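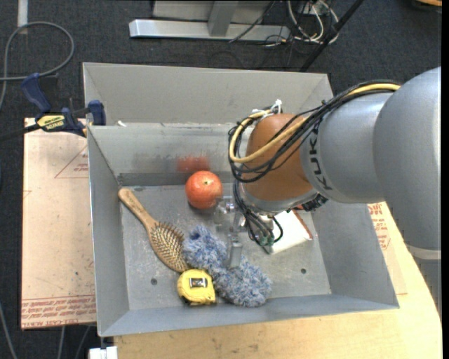
How to clean a scuffed sheet-metal bin?

Tivine
I keep small mixed things in a big gray metal bin: a hairbrush, a tape measure, sometimes fruit. The floor is scuffed and the walls have smudges. Which cleaner is safe for it?

Quiroga
Take everything out first, fruit also. Then warm water with a little dish soap and a soft cloth. Dry it well – the corners too. For scuffs I used 600 grit paper, but please try on a small place before.

Fandico
I would leave the scuffs. Mine has them for almost 3 years.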